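4. Getting the arm to the cup

4.1 Where we put everything

By the time we got to this part of the build I had rewritten the approach code so often that I'd stopped giving the versions names. The arm itself was the easy bit. It came to the workshop already assembled, it bolts down, it moves where you tell it to. What ate our spring was the last stretch of every move, from "the gripper is near the cup" to "the gripper has the cup," and that stretch is what this section covers.

We run on a corner table at Makhubela, the shared workshop where most of the work in this paper was done. If you've ever worked in a shared shop you'll know the main problem with a corner table, and that's other people's stuff. So the base sits on a Standitz, the clamp-down stand Cheng-en Poon drew up in the first month, and it goes back to the same place after every session. Section 3 has the drawings. I'd just add that the marks on the table matter more than the stand does (I lost an evening to a base that was turned by the width of a pencil line, and the code was fine the whole time).

The target is a coffee cup with a lid. We started with a wooden block, like everyone does, and the block was so easy that it told us very little. A cup is a meaner thing to grab. It tapers, so the width you want depends on how high up you come in. The lid sticks out past the body, so if you come in too high the fingers meet the overhang first. It also weighs next to nothing when it's empty, and a small bump will walk it across the table without the arm feeling a thing. I got quite fond of it.

4.2 The approach, one step at a time

Our controller is called Nondura. It's a pile of Python with a small web page on the front, and it breaks the approach into a far pose, a near pose and a closing move. The far pose is fixed. The near pose gets worked out from where the software thinks the cup is. The closing move is slow and straight, with the fingers open, and it's the only part that's allowed to end in contact.

I wanted the near pose to be low, at mid-cup. Cheng-en wanted it up level with the top of the body and then down a little. We argued about this over a lot of noodles. My way is shorter. Cheng-en's way keeps the fingers out of trouble if the height guess is off, and the height guess was off all the time in April. We ended up trying both, plus a messy one in between that I still like.

Figure 3. The arm comes in from the left, with the lidded cup standing on the table by the wood-grain wall.

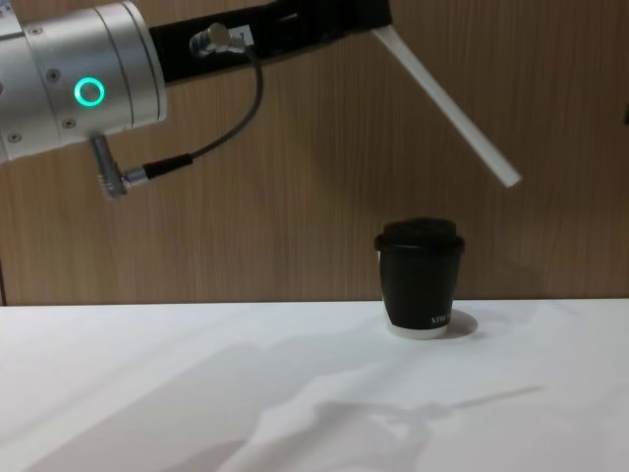
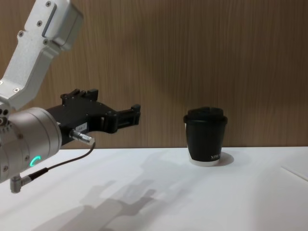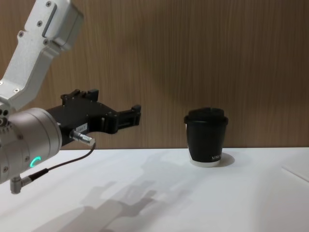

Vamen Home Robotics Club, Arm and Gripper Team

Figure 3 is a good way to see why I care so much about the shadows. The table is white, and the arm throws a big soft gray patch over the front of it. The cup has its own small one on the right. Nondura finds the cup by looking for a dark shape against a light surface, which sounds safe enough with a black cup on a white table, and it mostly is! But when the threshold is set too loose, the soft gray starts counting as cup, and the guess slides toward the front of the table. Then the near pose is wrong, and the closing move goes politely past the cup and shuts on air.

I tried to fix that with a lamp. I moved it up, I moved it back, I hung baking paper over it. Each change gave me a different shadow in a different place. What worked in the end was dull: ignore everything below a line set just in front of the base of the cup, and let the code look only at the strip near the wall. It means the cup has to stand near the back of the table, and if you put it up front the software simply doesn't find it. We can live with that for now. Somebody with a bigger table may not want to.

The white band at the foot of the cup is the other thing that caught us. To a threshold, the band is table. So the bottom of the cup as Nondura saw it was higher than the real bottom, and every height worked out from it was high too. I spent two evenings blaming the arm's calibration for this. Cheng-en looked at the mask for a minute, said "your cup is floating," and went to get a drink. We now take the height from the top of the lid and measure down, and the band can be whatever color it likes.

4.3 The cable

Please plan the cable before you plan anything else. Ours leaves the gripper side at a round metal connector, loops down and comes back to a right-angle plug at the joint. The loop has to be slack enough for the joint to turn and short enough not to drag over the table when the near pose is low. For a good while we had it too long, and with my low approach it would brush the surface and tug, just a bit, right when the closing move started. In the logs it looked exactly like a sticky gear.

Shortening the loop took care of the tug. It also took away part of the turn at the last joint, so we put a limit in Nondura that stops you from asking for more. I first set the limit in the wrong direction. The arm refused to do anything at all that night, and I'd still take that over the other kind of mistake.

We never tied the cable down to the link, by the way. We talked about clips, and I printed a few, but they made the bend at the connector sharper and I didn't like the look of it.

4.4 What we got

We ran 200 approaches with the low near pose before touching any settings, and the grip held for 93 of them. I wasn't thrilled. Going through the misses, most belonged to the two vision troubles above, the gray patch and the floating cup, and a smaller pile had to do with the cable. A few I can't explain, and I've left them in the log as they are.

The runs after the fixes are in Section 5 with the other two near poses, so I won't give it all away here. The short version is that Cheng-en was right about coming in higher, at least for a cup with a lid, and I was right that it's slower. The in-between one did well when the cup was empty and poorly when it wasn't, and we think the extra weight makes the cup tip before it slides, though we haven't checked that properly.

One setting deserves its own paragraph. The closing move stops when the finger motor's current goes over a limit, and we picked that limit by squeezing cups until they buckled and backing off. It's crude. It also depends on the cup, so if you use a different one, do the squeezing again. We set the near pose to leave a gap of 3 centimeters between fingertips and cup, and that gave the slow move enough room to be stopped by hand when something looked wrong. I had my palm on the stop button for pretty much every run, and I'd ask anyone copying this to do the same, even on the boring ones.

4.5 Things I'd change

I'd get a table that isn't so shiny. Matte gray would have saved me the lamp business. I'd also write the log format first; ours grew as we went, so the early runs are missing the height guess, and that's the one number I keep wanting. All 1,142 log entries are in the project folder as of May 2025, early ones included, with a note on which columns to trust.

And I'd try a second camera view before doing anything clever with the first one. Cheng-en has a mount half drawn for this. The trouble is the wall, which is close behind the cup, so a side view has to come from the right, and the right end of the table is where people like to set down their bags. We've asked for a bit of tape on the floor there. The mount itself should fit the same holes as the Standitz, so if you build the stand from the Section 3 drawings, leave the two spare holes in.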